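Automation and Everyday Work
Handout 3: Can a machine tidy a table yet?
Wichai Klinhom
29 April 2020
14 comments | 6 shares

Read this before the seminar. It replaces the second half of the March handout, which was too kind to the vendors. Several of you told me so in your response papers, and I agree with you.

1. What is being claimed

The claim comes in two sizes. The large one is that a general household machine is close, and that it will clear the table, fold the shirts and load the dishwasher in a home it has never been in. The small one is that a machine can be taught one short job, on one table, with objects chosen ahead of time. Sales decks open with the large claim and supply evidence for the small one. Most of what you need for this course is the habit of noticing when the switch happens.

The Clendar brochure we looked at in class is a good specimen. Page one promises "help with everyday chores." The only results in it are for moving items off a surface and into a container. I have no quarrel with moving items into a container. I do mind it being sold to me as housework.

2. The work at hand

Look at how small the job has to get before anybody will put a number on it. A person takes a gripper in each hand, and the thing to be handled is a little white ball. There is a bin on the same table. 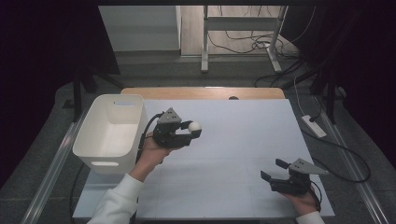 Photo: course slides, Automation and Everyday Work

Two points for your notes. First, the hands are human. When the grippers are held by a person, the person is supplying the eyes, the shoulders, the balance, the patience and the decision about what to do next. What gets tested is whether two stiff fingers are enough of a hand for the job. That is a real question and worth an answer, but it is a question about fingers. A firm that shows hand-held work and talks about autonomy in the caption has skipped several years of effort.

Second, the surroundings have been made easy. The board is plain and white. The bin is empty and wide open. Compare your own kitchen table tonight: mail, a phone charger, half a lemon, somebody's homework. A child of four can find the ball in that. Ask for the machine's score on the same table and see what you are told.

3. Reading a success rate

Suppose a report says the system was tried 1000 times and failed 50 times. That is 95 percent, and it will be printed in large type. Now run it through a household. A modest evening cleanup might take 226 separate pick-ups, if you count every fork, sock and toy brick. At one failure in 20 you should expect 11 things on the floor, in the wrong place or still sitting where they were. (226 divided by 20 is 11.3, for those who like to check me.) One of the 11 may be a wine glass.

Ask these of any figure you are given:

- What counted as one try? Was a second grab at the same object a new try or part of the old one?
- Who put the objects back between tries, and did they put them back in the same spots?
- How many kinds of object were there?
- Were the failures dropped items, missed items or broken items?
- Was a person standing close enough to stop it, and how often did that person step in?

The last one is the most often left out. A chore that needs a watcher has cost you a watcher.

4. The shop floor is no easier, only tidier

Aleksi Kauppinen, who will join us for the second hour, spent years on packing lines and makes the opposite case from mine. His view is that factories can get away with limited machines because they can change the room to suit the machine. Parts arrive facing the same way, the lighting stays put, nobody moves the table. I accept all of that. My trouble is with what follows from it. The Flenemstead plant got its packing cell running, and then needed people upstream to face the parts the right way. Those people do not show up in the cell's labor figures. Read the Flenemstead report with a pencil and mark every sentence in which a person does something.

Bimum, the other case in your packet, is more careful. They list the objects their gripper cannot hold, and the list is long: thin card, wet cloth, anything limp, anything slick and round. I trust that report more than the others for that reason alone.

5. Fingers, surfaces and lines

Students tend to think the brain is the hard part and the hand is a detail. Spend some time on the hand. A flat pad meets a ball at a very small patch, and if the squeeze is off center the ball pops out sideways. Put a rough face on the pad and you get more hold, along with more wear and more dirt. A broad pad is steady on a box and clumsy at picking one coin off a counter.
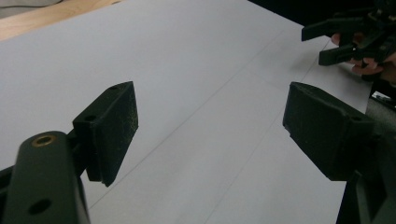
Marks on the work surface deserve the same suspicion. Pencil lines on paper are useful to anyone who wants a repeatable layout, and there is nothing dishonest about them. They also tell you that position mattered. If a method works between two lines, I want to know what happens a hand's width outside them, and with the paper turned, and with no paper. Few reports say. Cui does give results with the starting positions changed, and the score drops, and they print the drop. Please read that section twice.

6. For the seminar

Pick one chore you did this week. Write down every separate motion, including the ones you did while thinking about something else. Circle the ones that needed you to judge weight, softness or whether a thing was clean. Bring the page with you; one side is plenty.

Then pick one claim from the packet and rewrite it so that it says only what was tested. Keep it under 50 words. Aleksi will take the vendor's side and he is good at it, so have your page references ready.

Late response papers go in the usual folder.

Contact: W. Klinhom, course office
© 2020 Automation and Everyday Work. Handouts may be copied for class use.
Back to top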